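Início > Futebol Americano > Treino de linha > Sleds e escudos
Buscar produtos... Buscar

Escudo de bloqueio Grarar 500 – linha ofensiva e defensiva

Escudo de mão pra treino de OL e DL. Espuma firme, capa de lona vinílica costurada duas vezes, três alças atrás. Aguenta pancada de adulto. Modelo 500, ref. 1404, o mesmo que já vendíamos pra flag, agora com a alça de antebraço mais larga.

Quem pedia era a turma do interior – time full pad, treino duas vezes por semana, campo de terra. A alça antiga abria na costura. Essa não abriu até agora, e olha que a gente empresta o mostruário pra todo mundo.
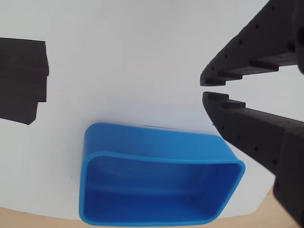 Medidas e material

Altura 60 cm, largura 40, espessura 15. Peso por volta de 2 kg. Capa com zíper embaixo, dá pra tirar e lavar com pano e sabão neutro. Não colocar na máquina. Não deixar no porta-malas no sol, a espuma empena e depois não volta. Cores: preto ou vermelho. Vermelho só sob encomenda, prazo maior, consulte antes de fechar o carrinho.

Costura reforçada nos cantos. Velcro não tem, tiramos depois do lote de março porque enchia de grama e parava de grudar. 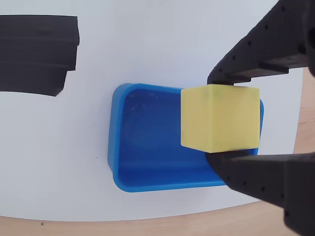
Para crianças e sub-15 o 500 é grande demais, melhor o Treston, mais leve e com alça curta. Não misture os dois no mesmo drill, o menino do escudo leve apanha mais e perde a base.

Uso no treino

Serve pra punch, drive block, saída de três pontos. Quem segura fica com o joelho dobrado e o antebraço passado na alça de cima, nunca só com os dedos. Rosângela Arruda, que treina a linha do Fogh, usa dois por estação e troca o segurador a cada série. Diz que o pessoal novo aprende mais segurando do que batendo.
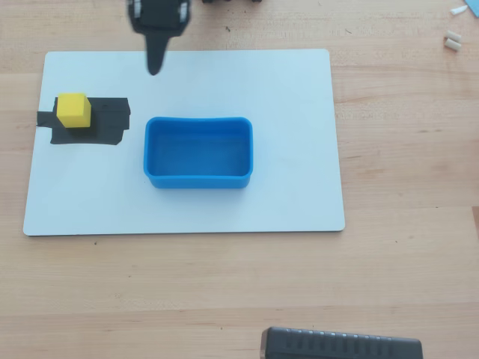
Posição dos pés é o que mais dá erro no drill. Antes de ir pro campo vale explicar com calma. Cinco minutos e o calouro entende pra onde vai o primeiro passo. Depois campo, devagar, sem capacete nas primeiras repetiçoes.

Entrega e troca

Enviamos pra todo o Brasil. Troca em até sete dias, sem uso, com etiqueta. Defeito de costura a gente resolve, manda foto do canto e da alça. Pedido de time com nota no CNPJ, falar com Þórey Holst pelo formulário. Bomba e suporte Plultine vendidos a parte – não vem no kit.

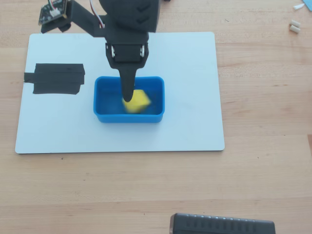

Peça amarela no recipiente azul, sobre quadro branco.

Estoque atualizado em 19 de outubro de 2025. Preto disponivel, vermelho só encomenda.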